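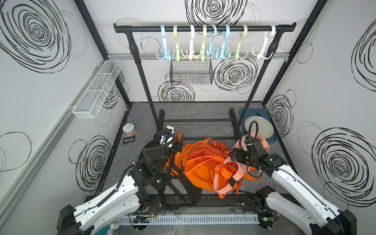
3.2 Where the gutter load goes

I started this part of the study thinking mostly about snow on shingles, and I ended up spending most of the winter staring at gutters (my neck still hasn't forgiven me). We looked at 271 houses in Brostley and Mesell, all with a pitched roof and a front gutter, and I wanted to know which brackets gave up first once the ice built up. The easiest way I've found to explain it is a clothes rack. Put a row of plastic hangers on one bar, each with its own big hook over the top and a bunch of little hooks below, and every one of them pulls down on that same bar, whatever is clipped to it. A gutter works the other way up: one long trough, lots of brackets, and when a bracket lets go its neighbors pick up the extra. So I stopped asking owners "is your gutter sagging?" and started asking which bracket went first!

Of the 1494 brackets we checked by hand, 192 were loose enough to wiggle with a thumb. I'd expected those to be spread out along the eaves, but a lot of them sat within arm's reach of an inside corner, where two roof slopes dump their snow into one spot. Mesell was worse for this than Brostley, and I think that comes down to all the L-shaped ranch houses on the Mesell side. The Westerberg survey, which I leaned on for the layout of my forms, lumped corners in with straight runs, so I can't compare the two properly.
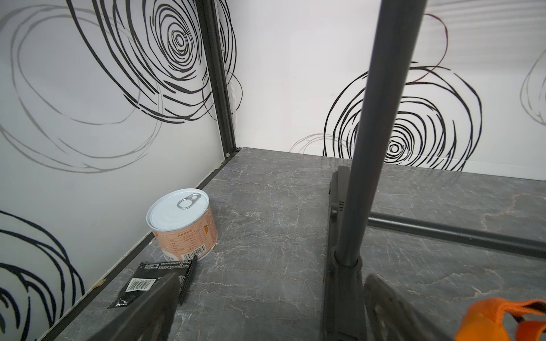 Figure 4. Inside corner with a dark gray metal post on the seam and a thin metal strip along the foot of the left wall.

We gave corners their own line on the form after the first Saturday out, and I went back to the early houses to fill it in. For each one I wrote down the bracket spacing, the kind of fastener, and whether the flashing was lapped or just butted together and caulked (so much caulk, especially in Bradidley, where we ran our practice visits). The Bradidley houses aren't in the counts above. Spacing by roof pitch comes next, in 3.3.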